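Out and about: open day at Tromo, Brerton

Went over to Brerton in October for the Tromo open day. Long queue for tea, short queue for the robots -- got that the right way round for once. Doors at 2, talks first, then the demonstrations.

Main talk was on hand-held grippers. A person holds one in each hand and does the job themselves, camera running, and the recordings go towards teaching a robot the same job. Tromo's target is 2000 recordings of household tidying. Gundard do the software side, Ametepe keep the kit going. Good questions from our lot, esp. on wear to the finger pads.

Then the tidying work itself. Hair clips, earrings, little packets, all on a bed, and a box to sort into. Harder than it looks!! Soft bedding gives under everyhting and small stuff slides about. I had a go with a pair afterwards and dropped a hair tie 5 times. Squeeze gently, was the advice.

Sorting hair things and jewellery with the grippers: 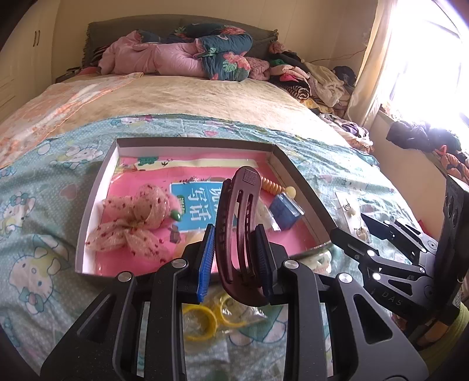
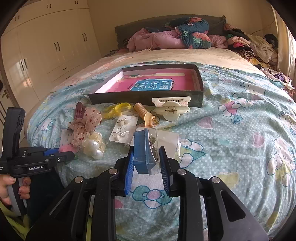 Next visit

Gundard have offered us a afternoon at their workshop. Limited places -- names on the sheet by the door please, or ring extension 3014. Flat shoes, and bring your own lunch.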